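Ticket: Barasa drip controller, zone 4 won't shut off
Opened by: Cyprian Głowacki
Opened: 27/09/2026
Status: open

Hi again, me with the wild back meadow! Zone 4 has started ignoring its schedule. It's set for 30 minutes before sunrise and it just keeps going until I walk out there and close the valve by hand. The other zones behave perfectly. My water meter showed 1,119 gallons for the week, and the week before (same schedule, same weather, no rain) it was 1,010, so it isn't a flood yet, but the milkweed and the little bluestem hate wet feet and I'd like to catch this before they sulk.

What I've tried so far:

Swapped the zone 4 solenoid for the spare Wuseo one I bought in August. No change.
Took the valve apart and rinsed out the grit (a lot of grit - we're on a well). No change.
Deleted the schedule and typed it in again from scratch. It worked for two mornings and I got very excited, then it was back to its old tricks. 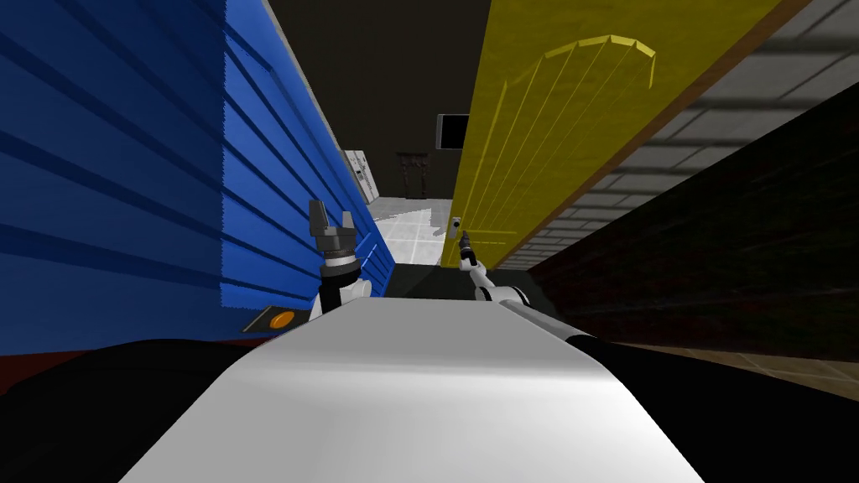

Left gripper and right arm, rendered view.

I haven't touched the wiring yet. The zone 4 cable runs under the brush pile where the wrens nest, and I'd rather leave that alone if there's any other test I can do first. Could it be the terminal on the controller itself? I could move zone 4 over to the empty terminal next to it and see if the trouble follows - just tell me whether I need to reset anything before I do.

Thanks so much!
Cyprian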